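**Council moving public submissions to an online-only portal: thoughts?**

**manon_gill** wrote:

Hi all, long-time reader, not much of a poster, so be gentle! I've just been through the agenda for the Pimentel shire meeting and there's an item on page 12 about moving all written submissions over to the new Drullance portal from November. No more letters at the front counter, and no more emailing the governance officer directly. You make an account, you pick the agenda item from a menu, you type into a box.

I can see why they want it (the office staff must be sick of retyping handwritten letters), but my neighbour has put in a submission on every budget since she moved here and she doesn't own a computer. Has anyone's council done this already, and did they keep a paper option?

**kdissanayake** replied:

We've had Drullance over in Skinden for a couple of years now and I'm going to be the annoying person who says I like it. Before it came in, you'd post your letter and hear nothing at all, and then you'd turn up on the night and find it summarised in half a line. Now I get a receipt number, my full wording goes into the attachments, and I can look up what other people wrote. Our last parking plan drew 1,897 submissions, which the old system would never have coped with.

The library does have a terminal set up for it, and the staff there are lovely about helping people through the sign-up. Karthik

**Old Desmond K** replied:

Good for Skinden, Karthik, but your library is open six days. Ours is open two afternoons, and one of those clashes with the community bus. I'm not against computers, I'm typing on one, but "go to the library" gets said very easily by people who live next door to it.

My other gripe is the character limit. I sat down at the kitchen table to try the test version and it cut me off well before I'd got to the drainage, and anybody who's met me knows I was only warming up.
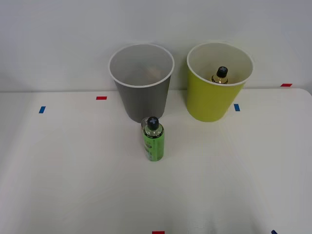

*Grey cup, green cup and the bottle, on a white table.*

So I rang the office and was told I could attach a document instead. Fine, except the attach button doesn't appear until after you've filled in the box. Put that in the instructions, please, somebody!

**aparecida.amaral** replied:

Desmond, you can type one word in the box ("attached" will do) and the button comes up. I agree it's silly. I've asked for it to be fixed and I'd encourage others to do the same, they do seem to be listening while it's in the test stage.

Manon, to your question: have a look at the draft policy itself and not only the agenda summary. Clause 9 says the CEO "may accept a submission in another form on request". To me that's the paper option, it's just been hidden away in the back.

**ademir_x** replied:

I'd disagree with Aparecida there, with great respect because she's forgotten more about meeting procedure than I'll ever learn. "May" leaves it entirely up to the CEO. When Plisteck brought in the same sort of wording my mum had to ask three separate times before they'd take her letter, and by then the item had been voted on. I'd want "must", and I'd want it printed on the rates notice so people know they can ask.

**kdissanayake** replied:

Fair point Ademir, I'd sign up to "must". I still think the portal's a step forward for most people, but I've no quarrel with keeping a tray on the counter as well.

**manon_gill** replied:

Thank you all so much, this has been more helpful than the agenda was! I'm going to put in a submission asking for "must" in clause 9 and for the counter to stay open to letters. I'll take my neighbour's in at the same time, she's already on her second page. Comments close September 26, 2024 at 5 pm if anyone else wants to send one.

**Old Desmond K** replied:

Mine's in, drainage and all. Typed "attached" in the box and up popped the button, thanks Aparecida.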